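The Man Who Has Seen Your Cupboards

The fitter would prefer not to be named, on the grounds that he still drinks in the same pub as most of his customers. He has been putting kitchens into the houses of Mistinham for 40 years, the first 2 of them badly, he says, and he'd be obliged if the people in question didn't get in touch. He stopped taking new work in July. When we met he was eating a cheese roll over the sink in the back of the Adjei showroom on Station Parade, surrounded by kitchens in which nothing had ever been cooked.

"They've got taps," he said, "but they're not plumbed in. I washed up in one once, my first week. Well, I tried to."

Adjei has been selling kitchens since before he started there, and the showroom has the hush of a building society. There are bowls of lemons. There is a range cooker the size of a pony. He has a low opinion of the lemons, which are replaced more often than the staff, and a lower one of the range cooker, which he has carried into a good many homes and up the front steps of several.

"People buy that for a Christmas they saw on the telly. Then they ring up in the new year and ask which bit's the grill."

I'd come to ask him what he had learnt about people from looking at the insides of their cupboards. I was expecting philosophy. He wanted to talk about corners.

Corners, he says, are where all kitchens go wrong. You have a run of units along one wall and a run along the next, and where they meet there's a cube of darkness that belongs to neither. Every few years a manufacturer announces that this has been dealt with. He has fitted carousels, half-carousels, shelves shaped like kidneys and a thing from Bornix which was meant to glide out and swing round in a single movement, and which he calls the gate.

"Lovely piece of engineering, the gate. You pull it, it comes out, it turns, it brings all your saucepans with it. Then a lid falls off the back. So now you've got a lid behind the gate, and the gate won't go home, and you're on the floor with a torch and a coat hanger. I've had people move house and leave the lid."

What does he recommend instead?

"Shelf. Put the fish kettle in it. Forget about it."

He has a fish kettle himself. He doesn't think he has ever poached a fish.

The other great subject is the worktop. The standard depth is 600 millimetres, and he delivered a long and rather moving defence of this figure, with hand gestures. It's how far a person can reach without going on tiptoe, he says, and it's how deep a dishwasher is, and everyone who has asked him to make it deeper has regretted it. They think that they'll have more room. What they have is a further strip at the back, which fills up with vitamins.

"You can't give people enough worktop. I used to think you could. A couple out at Posstead had me take a wall down to get another run in, beautiful job, and I went back for a snagging visit and they were making sandwiches on top of the washing machine. I said, what's wrong with the worktop? They said, there's no room."

He doesn't blame them. He has a theory that an object put down on a kitchen worktop is there for good after a fortnight, as if it had acquired squatter's rights. Before that it can still be moved. The bread maker, the blender, the bowl somebody's sister brought back from Portugal: all had their fortnight, and all were allowed to stay.

"And it's never the ones you use. You use a kettle and a toaster. You could run most houses in this county off a kettle and a toaster."

I asked if he could tell anything about a marriage from a kitchen. He thought about it for longer than I'd expected and finished the roll.

"I can tell who stacks the dishwasher. I can tell you there's only ever one of them, and the other one thinks it's both of them."
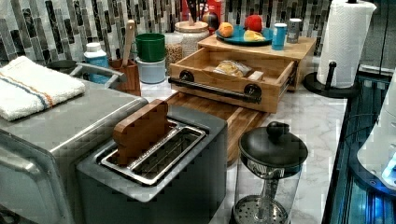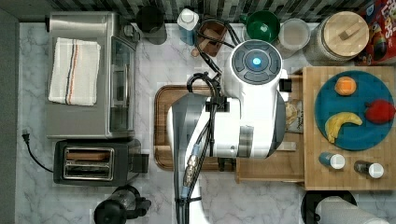
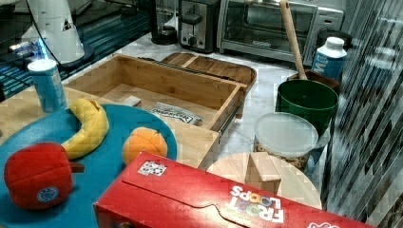
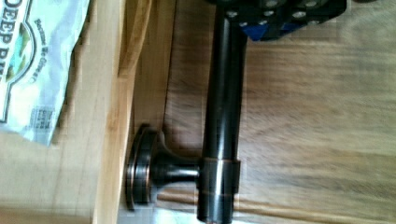 The surveying visit, which he has always done himself, is where the trouble begins. A surveyor with a tape measure has to open everything. Customers know this and tidy up for him, and he wishes they wouldn't. A tidied kitchen tells him nothing. He wants to see where the post gets put, because wherever the post gets put now is where it'll be put afterwards, whatever the drawings say about a dedicated station for household admin.

"I've drawn a lot of those. It's a drawer. It's got batteries in it by the weekend."

He was once sent to a house at the far end of the 214 bus route where the owner had labelled each cupboard on masking tape to help him: PLATES, TINS, BAKING, and, over the fridge, DON'T. He didn't. When the old units came down he moved the contents of DON'T across to the dining room with his eyes more or less shut, and put them back in the new cupboard in the same spirit. He still has no idea. He thinks it may have been fondue equipment.

"It's like being a doctor, only with crumbs," he said, and then seemed embarrassed and went off to put the kettle on. It was a real kettle, kept in a stockroom behind a door disguised as a larder.

Over tea he became more expansive on the matter of fashion. He has put in brown tiles, taken out brown tiles, and in the last year been asked by a young couple where they might find some brown tiles. He has fitted the same shade of green three times under three different names. He was there for the breakfast bar and its high stools, which he holds responsible for a great deal of bad posture and at least one chipped tooth. He was there for open shelving, and advised against it.

"Everyone's seen the picture. Six white bowls and a plant. Where's the gravy granules in that picture? Where's the child's cup with the face on? They think if they get the shelves they'll turn into people with six bowls."

And do they?

"They get a curtain."

He reserves a special tone for the island. Adjei's catalogue has an island on the cover and another inside the cover, in case you missed it. He's fitted them in rooms where you had to breathe in to get to the bin. He asked one customer to cut the shape out of cardboard and live with it on the floor for a week before he'd order the cabinets. She rang after three days to say that the dog had taken it over and everybody was walking round it quite happily, so could they go ahead? The island went in. He understands that the dog has never forgiven him.

For all this he is surprisingly fond of the customers, and fonder the more they argued. It was the agreeable ones who gave him sleepless nights. They'd nod at the plans, and nod at the colour, and nod at the handles, and then stand in the doorway of the finished room with a look he came to dread.

"They say, 'It's very nice.' You want to take it all out again and start over when they say that. Give me somebody who shouts about the skirting."

The worst argument he can remember was over a drawer for tea towels. The husband wanted it by the sink and the wife wanted it by the oven, and each presented a case. He stood in a half-built kitchen holding a spirit level while two grown adults asked him to rule. He said it would depend on whether they mostly got wet or mostly got burnt. There was a silence, he says, in which he could hear the grout going off.

"Sink," he added, when I asked. "But she keeps one on the oven door."

Bornix, the gate people, invited him to their trade day on Fri 25 August to see a new mechanism for corners. He'd retired by then, near enough, and he went all the same. There was a buffet. A young man in a very good shirt opened and closed the thing for him, and it came out and turned and went back in without a whisper. He asked if he might try it with a lid.

They didn't have a lid. It had been demonstrated all day long with a single lightweight bowl.

"So I said, have you got a saucer, a side plate, anything. He went off to the buffet and he came back with a quiche dish. I'll say this for him, he was game. Put it right at the back, shut it, opened it."

Well?

"Went straight over the edge. We could hear it. He looked at me and I said, don't worry, son, they'll still buy it." He drank some tea. "I've ordered one for my sister."

His own kitchen, which I wasn't shown but which he described with some reluctance, is the one that came with the house. The doors are the colour of weak coffee. One hinge has gone and he lifts that door shut with his foot. He has been meaning to replace the lot since he moved in, and has at various times brought home a worktop offcut, a very good sink and a complete set of somebody's cancelled wall units, which are in the garage under a sheet.

I asked if retirement might be the moment.

"I measured up last week," he said. "Opened everything. Found a lid."

He doesn't own the saucepan it belongs to, and thinks it must have been there when he bought the place. He's put it back in the corner.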